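The Snack Shelf at Brostness Street
7/18/22

The corner grocery on Brostness Street has 13 shelves, and two of them hold nothing but single-wrapped snacks. The owner, who asked that we leave names out, took over the lease five years ago from a hardware store called Damen.

"I kept the key cutter for a while," the owner said. "People still came in for keys. Then it broke, and I put crackers there."

Most of the stock comes through a wholesaler, Katent, which delivers before the store opens. The owner orders by the case and sells by the piece.

"A family pack is a big decision if you've never tasted the thing. One piece is pocket change. They eat it on the sidewalk and come back in, or they don't."
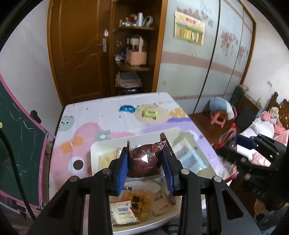 What sells

Crackers outsell sweets in summer, the owner said. Chocolate is kept low and near the cooler, and the order is cut back until October. Plain soda crackers go to older customers, who have them with tea. Students from the Bhattacharjee building upstairs buy whatever is new.

"They read the back of everything. Chia seeds, sesame, seaweed. If it has a seed in it, they'll try it once."

Breakage is the main loss. In a bad week over 14 packets get crushed before they reach the shelf. Those go in a tray by the register for anyone to taste.
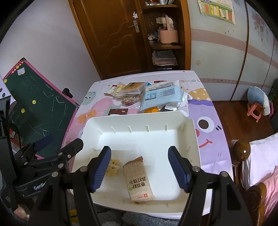

Staying small

The owner was offered the unit next door last year and turned it down. The rent would have meant hiring, and the store now runs on 2 people.

"I know what's on every shelf. With another room I'd have to write it down."

The lease is up for renewal in October. The owner plans to sign again and replace the cooler.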